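6.4 Replacing the finger pads

Applies to: Akico hand-held gripper, two-finger version, serial 1009 and later. Earlier units use bonded pads and must go back to Tulthorpe for this job.

Replace a pad when the texture has worn smooth at the tip, when an edge has lifted, or when 200 hours of use have been logged. Always replace both pads together. A new pad facing an old one closes off centre and the width reading will drift.

You will need:
Pad set, navy (one pair, with screws)
Cross-head screwdriver, size 2
Lint-free cloth
Isopropyl alcohol
Mowat gauge block, 18 mm

CAUTION: Switch the gripper off and unplug the cable before starting. The fingers are sprung and can close on the hand when the trigger is released.

1. Open the fingers fully and slide the trigger lock forward until it clicks.

2. Lay the gripper on a clean cloth with the screw heads facing up.

3. Remove the two screws near the base of the left finger. Keep them apart from the new ones. Used screws must not be refitted.

4. Lift the old pad and its carrier away from the finger. If it sticks, work it loose from the base end. Do not lever at the tip.

5. Wipe the bare finger with alcohol and leave it to dry for two minutes.

6. Seat the new carrier with the textured face inwards. The lug at the base must sit fully in its slot.

7. Fit the new screws finger tight, then turn each a quarter turn at a time until both heads sit flat.

8. Repeat steps 3 to 7 for the right finger.

Note: The carriers are handed. L and R are moulded on the back.

Checking the fit

9. Release the trigger lock and close the fingers slowly on the gauge block. Both pads should meet it along their full length. If there is a gap at the tip, slacken the screws, reseat the carrier and try again.

10. Plug in the cable and run the width check (section 5.2). Enter the result on the tool card.

11. Carry out a short trial on small household items before the gripper goes back into use. Thin chains and rings show up a badly seated pad sooner than large objects do - they slip out at the tip.

Note: Cleiton Aguiar holds the spare pad sets. Report any pad that fails before its hours are up to Kelly Bezerra, with the tool card.

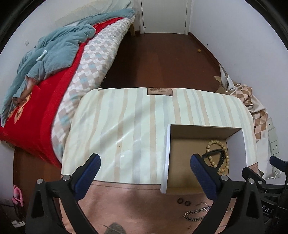 Fig. 6-7. Fingers open, navy pads on both inner faces, screw heads near the base.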